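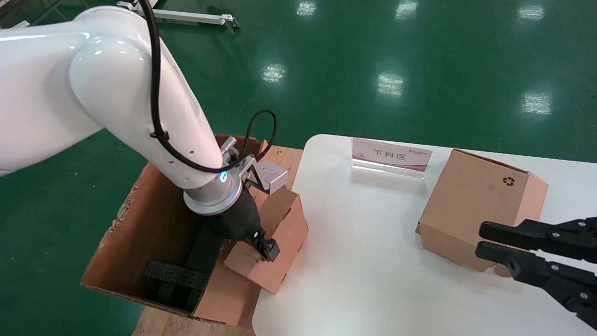 A small cardboard box at the edge of a bigger one.

The Move to Stavell

When my aunt died she left me the house in Stavell and everything in it, on the condition that I not open the box marked KITCHEN 2 until I was settled. There was no KITCHEN 1. I asked the lawyer, who looked through his papers and said he only handled the numbered items he was given.

I had been living in Drinach for most of my adult life, in an apartment where you could fry an egg from the bed. The house in Stavell had a pantry, a second pantry, and a room that the deed called "the other room." I moved in October with one van, hired from Bepari Removals. Bepari charged me for 40 boxes. I own a lamp and some sweaters.

"It's the minimum," said the driver, and brought in the empties.

For weeks I wondered what being settled meant. I registered with the dentist. I complained about the parking. The woman next door, who was 70 and had disliked my aunt with great care, began disliking me, and I took this as a good sign. She told me my aunt had once won 1,131 dollars in the Nalow raffle and never bought anyone so much as a coffee.

"What did she spend it on?" I asked.

"That's what we'd all like to know," she said, looking past me into the hall.

So one evening, after a letter came addressed to me by name and not to "Occupier," I fetched the scissors. Inside KITCHEN 2 was a smaller box, and inside that was a raffle ticket, a great deal of newspaper, and a note in my aunt's square handwriting. It said the neighbor would ask. It said to tell her nothing — she had been asking for years, and it kept her going.

I put the lid back on and went to close the curtains. She was out in her front yard in the dark, watering something.

I waved.

Filed under: Short Fiction, Houses, Relatives

3 comments

marginalia_jo: But where did the money go??

oldporch: I think jo is the neighbor.

tinpail: The minimum of 40 boxes is the truest part. Mine tried to charge me for the stairs too.

We use cookies to remember your reading preferences. By continuing to browse you agree to this. Accept / Manage settings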